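I've been told, more than once, that a grown woman of 58 shouldn't have this many balls in the house. I don't play anything. I just like a ball, the way some people like a mug, and I think every home should have one plain one lying about.

My friend Lok-yiu Hsueh disagrees. She had a big clear-out in March, 30 bags of it, and says that if a thing has no job it should go. Fine for old chargers! But she also got rid of a lovely wooden ball her kids used to roll down the hall at Tennant Road, and I still bring it up when I've had a glass of wine.

What bothers me is how busy the shop ones have got. I went into Bolier for a present and every ball in there lit up, or squeaked, or had a face on it, and the Lilby one needed 2 batteries (not included, of course). You can't daydream with something that's singing at you. A plain ball leaves you alone. You roll it under your palm while you're on hold to the gas people — and then you notice you've been doing it for the whole call and you're far less cross.

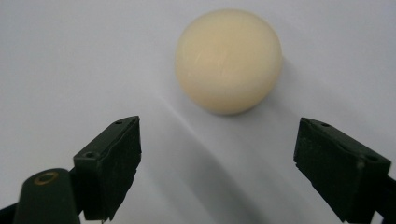 Colour matters too, and I'd pick cream every time. Bright red shouts across the room, and white looks grubby by teatime. A matt cream one on a pale table, with that long soft grey shadow trailing off it, is as nice to look at as any ornament I own, and I own far too many. I'd want it small as well, something you can close your fingers round.

Lok-yiu says it'll only end up under the sofa. Well, yes, it will, and then I'll get down on the carpet with a torch and fetch it out again, along with the pen I lost at Christmas.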